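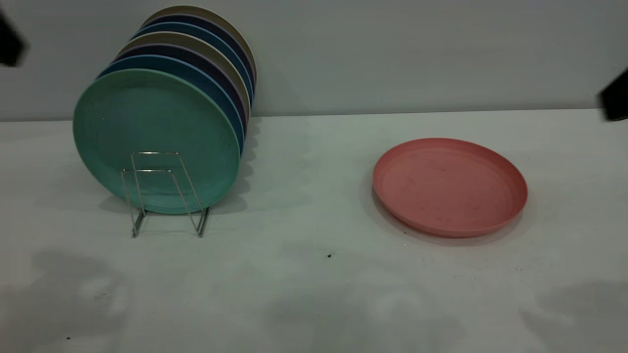
1. Introduction

This report is about the drying of plates in a shared student kitchen. Our kitchen in Flunddale House is used by many people, and the space next to the sink is small. Plates are often left in a pile after washing, and the water stays between them. We wanted to know if a small wire rack is enough for our needs, and how the plates should be placed in it.

2. Material

We used a small rack of thin bent wire, silver in color, and a set of round plastic plates in several colors: green, blue, navy, beige and pink. The colors were useful for us, as we could write in the notebook "pink" or "green" and did not need to put labels on the plates. The rack cost 5 dollars in the Tang store. The table is white, and water drops are not easy to see on it, so we checked it by hand with a paper towel.

3. Method

Each plate was washed in warm water, held over the sink for two seconds and then put in its place. We compared two positions. In the first position the plate stands on its edge in the rack. In the second position it lies face up on the table. The room window was closed in all trials. After 37 minutes we wiped every plate with a dry paper towel and looked for wet spots on the paper.

With seven plates standing in the rack, they lean one on another and the rims make a kind of fan. We did not try to correct this, because students in a real kitchen will not do it either.

4. Results

The plate lying flat was always the last to dry. Water collected inside the raised rim and stayed there — in one trial it was still wet after dinner. The standing plates dried better on the top half. At the bottom, where the edge touches the table or the wire, a small line of water was left.

The plates in the middle of the row were slower than the front one. We think that the air does not move well between them.

5. Problems

We began in October with a bigger rack from Dandix, but it did not fit beside the sink and we returned it. Also our first notes did not say which plate was in front, and we could not use them.

6. Recommendation

For the kitchen we suggest to keep the small rack and to put fewer plates in it at one time. A thin towel under the rack would take the water from the lower edges. The Jendow mat, which we wanted to test also, was not delivered before the end of the project.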